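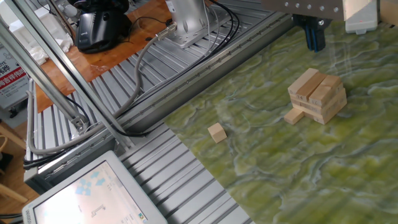

Photo: Flynn Sheehan / Tramdale Play Study

Tramdale Papers > Play and Objects > Section 3

3. The tower as furniture

Stacking-block games are usually studied while people are playing them. We were more interested in what they look like when left standing. Figure 1 shows a short tower in crosswise layers, with gaps at the front and two parallel blocks on top. Several block ends carry small printed numbers, 14 and 17 among them. Players in our sample of 51 households rarely mentioned such numbers, though 13 had firm theories about them, none compatible.

One block lies flat against the foot of the tower. In interviews this was called "out," "resting" and, by one father, "evidence." The little cube farther off on the marbled mat belongs to no layer. Our coding sheet had no box for it – we added one in December, with some reluctance.

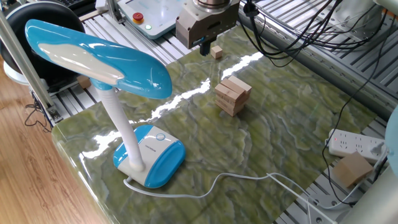
Kiri Hinds, Research Fellow in Domestic Play

Figure 2. Tower, cube and desk lamp on a green marbled surface.

The lamp complicates matters. Its long turquoise head, striped in cream, reaches out over the tabletop, and the white cord wanders across the front. Hinds and Bolger coded cords as hazards; 16 households coded them as part of the game. We side with the households, mainly on grounds of morale.

Related items
Who Puts the Blocks Away?
Lamps, Cords and Other Opponents
The Platley Table Survey

Contact | © Tramdale Papers, January 2019 | Back to top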